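二本の腕で薄いものを扱う Pereyra公開見学会、Estela Rivadeneira氏に聞く

Pereyraが7月にDramarcombeの作業場で開いた見学会は、水曜日の午後に行われた。対象は双腕ロボットによる薄物の取り扱いで、来場者は装置の横に立って動作を見ながら質問できる。制御ソフトウェアTrukatnessの開発を担当するEstela Rivadeneira氏に、実演の合間と終了後の二回に分けて話を聞いた。 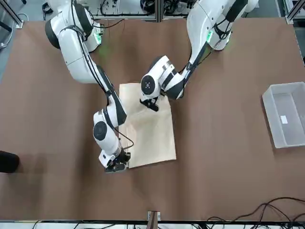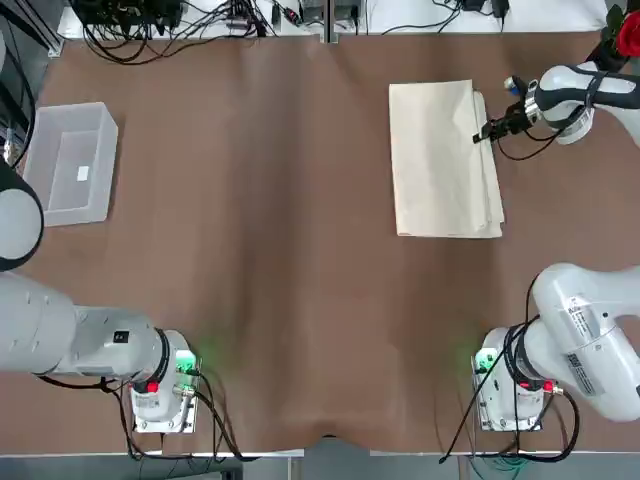
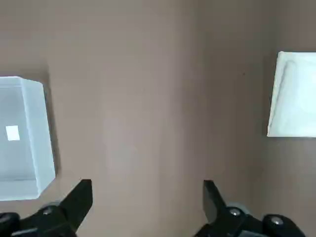 薄くて柔らかい対象物は、剛体に比べて状態の記述が難しい。箱であれば位置と姿勢を与えればほぼ足りるが、紙や布は折れ目、しわ、重なりの順序まで含めて状態になる。Rivadeneira氏はこの点を、台の上に置かれた半透明の容器との比較で説明した。「あの容器は、どの角度から見ても容器です。上が開いていて、底に小さな白い四角があって、縁の位置さえ分かれば中に物を入れる計画が立つ。ところが布は、さっき見えていた角が次の画像では下に入っている。認識の側で同じ角だと言い続けるのが難しいのです」

Trukatnessは、この問題に対して角の追跡を常時は行わない。把持の直前に縁の候補を選び直し、指を閉じてから手首の負荷と画像の変化を照合する。照合が取れなければ指を開いて候補を選び直す。制御の更新は毎秒30回で、縁の候補の再計算はそれより遅い周期で別に走る。

「以前は全部を同じ周期で回していました。計算機を増やせば動きますが、増やしても把持の成否にはほとんど効きませんでした。成否を決めているのは接触の前後の短い区間で、その外側では粗い推定で足ります」

指先の形状についても聞いた。平らなくさび形の指は、台と対象物の間に差し込む動作を想定したものだという。先端を薄くすれば差し込みやすいが、たわみが増え、閉じたときに左右の先端が揃わなくなる。

「薄くしたものは試作で何種類か作りました。紙の縁には入るのですが、重なった布を持ち上げると先が逃げる。結局、先端の厚みは少し戻して、差し込む角度のほうで調整しています。図面の上では後退ですが、交換の頻度は下がりました」

台の表面を茶色で揃えていることについては、対象物との明暗差のほかに摩擦の条件があるという。表面が滑りすぎると、片方の腕で縁を引いたときに対象物全体がついてくる。逆に引っかかりが強いと、持ち上げる前にしわが集まる。Rivadeneira氏の説明では、二本の腕の役割分担もこの摩擦に左右される。

「片方が押さえ、もう片方が動かす。これが基本です。ただ、どこを押さえるかは摩擦で変わります。滑る台なら動かす側の近くを押さえたいし、滑らない台なら遠くてもいい。台を替えると学習したデータの一部が使えなくなるので、表面はあまり替えたくありません」

データの量を尋ねると、現行の版に使っている教示動作は700件だという。人が操作した動作を記録し、途中で掴み損ねたものも削除せずに残している。掴み損ねた後に立て直す動作が含まれていることが、量よりも重要だったというのが氏の見方である。

「最初は、きれいに終わった記録だけを集めていました。それで学習させると、最初の把持がうまくいっている間は滑らかに動きます。ずれた途端に、何も掴んでいない指を持ち上げて次の工程に進む。見ていて落ち着かない動作でした。立て直しの記録を入れてからは、空の指で先へ進むことは減りました。なくなってはいません」

成功率は、社内の試験条件で70パーセントとのことだった。試験では対象物の置き方を毎回変え、時間内に所定の折り方で終わったものだけを成功に数える。折り目が許容範囲を外れていれば、形としては畳めていても失敗に入れる。

「数字だけを見ると低く見えると思います。判定を緩めれば上がりますが、後工程で重ねることを考えると緩められません。角がずれたものを重ねていくと、ずれが足し合わさります。見学の方からは『畳めているのに失敗なのですか』とよく聞かれます」

実演は一回ごとに対象物を置き直して行われた。来場者の一人が、腕の動きが速い区間と遅い区間に分かれる理由を尋ねた。氏の回答は、移動中の速度は安全側の上限で決まり、接触前の速度は画像の鮮明さで決まる、というものだった。手首のカメラは対象物に近づくほど同じ速度でもぶれが大きくなる。縁の候補を選び直す時点で画像が流れていると、布の縁と影の境界を取り違えることがある。

影の処理は、この日の質問の中で最も時間を使った話題だった。台の上には腕自身の影が落ち、腕が動けば影も動く。照明を増やせば影は薄くなるが、今度は白い部品の表面で反射が強くなる。

「照明は拡散板を通して、あとは諦めています。影を消すより、影がある画像で学習させるほうが安く済みました。容器の横の影などは毎回ほぼ同じところに出るので、むしろ楽です。困るのは、動いている腕の影が対象物の縁に沿って重なるときです」

ケーブルの取り回しについても率直な答えがあった。腕の外側に沿わせた配線は、手首を大きく回すと余長が足りなくなる。余長を増やすと今度は台の上に垂れる。Fumelと呼ばれる次の試作機では配線の一部を腕の内部に通す予定だが、保守の手間が増えるため、社内でも意見が分かれているという。

「研究の段階では外に出ているほうが助かります。断線したらその日のうちに替えられますから。内部に通すと、腕を外して開けることになる。お客様のところに置く機械なら内部、ここで毎日触る機械なら外、というのが今の私の考えです。機械設計の担当者は別の意見を持っています」

停止の手順も見学の内容に含まれていた。異常を検出した場合、Trukatnessはまず腕をその場で保持し、指は開かない。対象物を落とさないことを優先した設定で、指を開くかどうかは操作者が決める。指を挟んだ場合を想定した質問に対しては、把持力の上限を低く取っていること、手動で開く操作を別系統にしてあることが説明された。

導入先として想定しているのは、クリーニング工場の仕分けと、部品包装の工程である。どちらも人の手が速く、単純な速度の比較では勝負にならないと氏は認めた。夜間に無人で続けられることが条件になるが、現在の成功率では失敗したものを横に避ける仕組みが要る。

「失敗を検出して、避けて、次に進む。そこまでできれば置ける場所はあります。今は検出のほうが遅れています。畳めたかどうかの判定に、畳むのと同じくらいの計算を使っているので、そこを軽くするのが次の版の作業です」

次の版までの期間は3か月を見込んでいるという。評価用の対象物に厚手のタオルを加えるかどうかは、まだ決めていない。タオルは縁が丸く、現在の指では差し込む位置が定まりにくいため、指の形状から見直す必要が出る可能性がある。次回の見学会の日程は未定で、希望者はPereyraの受付で申し込みを受け付けている。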